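The Bench at Stukley Street

My aunt Rosimeire Xavier left me her bench and 2,000 dollars, and of the two I had more trouble with the bench.

It came up the stairs in March with a guy from Barros Moving at each end, and they set it against the bedroom wall and asked if that was good. I said sure! I had no idea. I'd only ever seen it in her hallway, where it was the place you sat to take your shoes off while she yelled at you from the kitchen to take your shoes off. She was 63 and she could yell through two doors and a running faucet.

Anyway, I told myself I would sit on it. I'd be a person with a bench, somebody who reads in the afternoon. Within a day I had put laundry on it (of course I had), and after that it was where laundry lived. Clean stuff, mostly. Stuff I meant to fold, stuff I'd worn for an hour and didn't want to put back in the drawer with the good citizens.

Kelly Leite from downstairs came by to borrow my drill and stood in the bedroom doorway for a while.

"Is that the Jeler shirt?" she said.

It was the Jeler shirt. Red, big letters, from the summer we both worked the snack counter at Jeler Lanes and hated every minute and talked about it for years. 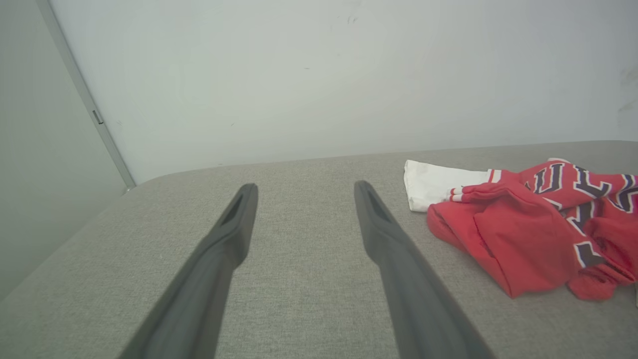 The red one, not folded. The white thing next to it sort of is.

"You told me you lost that," Kelly said.

"I did lose it. It was at my aunt's."

Which was true. It had come back in a grocery bag with her other things for me, washed, smelling like that powder she bought in the giant box. I'd taken it out and put it on the bench and then I couldn't do the next part. If I folded it, it would go in my drawer and smell like my drawer. I knew how that sounded, so I said I'd been busy.

Kelly went over and sat down on the gray cushion, way at the end, careful not to touch the pile. She bounced a little.

"This is a really comfortable bench," she said. "Have you sat on it?"

"Not really."

"You've had it how long?"

I sat down too. I ended up with the shirt half in my lap, so I held on to it. We talked about the lanes, and the manager with the whistle, and whether Plirkon soda had ever been sold anywhere else on earth. It got to be five o'clock, then almost six. She forgot the drill when she left, and I had to run it down to her in my socks.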